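Le saladier, le doigt et les deux millimètres

Dans la cellule Prollent, on passe plus de temps à régler qu'à produire, et c'est tout l'intérêt de la visite.
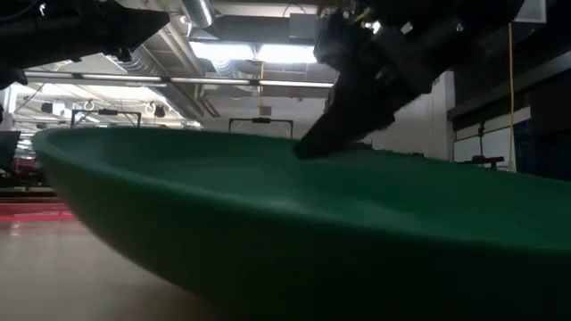
Tout se joue au bord. Saisir un cube, n'importe quelle pince le fait. Un grand récipient peu profond, en plastique lisse, c'est une autre histoire : il glisse, il pivote, il se dérobe dès que l'effort n'est plus dans l'axe. Il faut amener la pointe du doigt inférieur tout près de la paroi, juste sous le rebord, et savoir à quel moment on touche. Les gens de l'atelier appellent ça « chercher la lèvre ». J'ai passé une journée à les regarder faire et je suis rentré avec l'envie d'en parler à tout le monde !

La cellule porte le nom du projet, Prirnerano. Deux bras, des pinces noires, et une liste de pièces d'essai qui ressemble à un inventaire de cuisine : saladiers, couvercles, barquettes, plateaux. Le but est de vider et de ranger des bacs de vaisselle de collectivité sans repasser par la programmation à chaque nouveau modèle. On en est loin, et personne ici ne prétend le contraire. Mais quand un bras accroche un rebord du premier coup, toute la salle lève la tête.

La matinée commence par le zéro. Chaque bras est envoyé sur une butée usinée, vissée à la table, et on compare la position lue à celle de la veille. L'écart toléré est de 2 dixièmes de millimètre. Au-delà, on ne triche pas avec un décalage logiciel : on démonte le doigt, on nettoie la portée, on remonte au couple, on recommence. Neuf fois sur dix, le coupable est une poussière ou une vis qui a pris du jeu. La dixième fois, c'est un câble trop tendu qui tire sur le poignet en fin de course, et celui-là peut vous manger la matinée entière.

Viennent ensuite les doigts. Ils sont effilés, en forme de lame, et c'est la partie qui s'use. À l'extrémité, l'arête s'arrondit peu à peu, et une arête ronde ripe sur le plastique là où une arête franche se glisse dessous. L'atelier tient un carnet (en papier, avec des taches de café) où chaque paire a sa page. La meilleure a tenu 2340 prises avant d'être retirée. D'autres ont fini au rebut bien plus tôt, après une descente trop rapide sur une table en acier. On reprend l'arête à la pierre, très légèrement, puis on mesure la longueur restante et on la reporte dans la configuration. Oublier cette dernière étape, c'est s'offrir un choc dès le premier essai. Tout le monde l'a fait au moins une fois.

Le réglage de l'approche est pour moi le plus beau moment. On coupe les vitesses à 5 % et on descend le bras en biais, main sur l'arrêt. L'angle compte énormément. Trop vertical, le doigt appuie sur la paroi et fait basculer la pièce. Trop couché, c'est le corps de la pince qui vient heurter le rebord. Entre les deux, il existe une petite fenêtre que l'on cherche à l'œil, accroupi, la joue presque au niveau de la table. On enregistre le point, on remonte, on redescend, on corrige d'un degré. Puis on tourne le récipient d'un quart de tour et on recommence, parce qu'un plastique moulé n'est jamais parfaitement rond.

Le contrôleur d'effort vient de chez Turunen, et son paramétrage a occupé une bonne partie du mois de mars. Le seuil de contact était trop haut : le bras poussait longtemps avant d'admettre qu'il touchait quelque chose. Trop bas, il s'arrêtait sur ses propres vibrations. La version actuelle du fichier est la treizième, sobrement nommée « bord_13 », et elle comporte un filtre qui s'adoucit dans les derniers centimètres. Ça paraît modeste, dit comme ça. Devant la machine, on voit le mouvement changer de caractère, ralentir, tâter.

Reste l'entretien courant, celui qui ne passionne que les gens qui le font. Les brides de câbles se remplacent avant de casser. Les connecteurs du poignet se contrôlent à la main, un par un, machine consignée. Les graisses suivent le calendrier de Herkness, qui fournit les réducteurs, et les vis des équerres reçoivent un trait de peinture : si le trait ne s'aligne plus, la vis a bougé. Vieille astuce de mécanicien, imbattable.

Prochain chantier, la prise à deux bras, un doigt de chaque côté du rebord et une levée bien à plat. Les points d'approche du premier bras sont enregistrés, ceux du second attendent encore un jeu de doigts neufs.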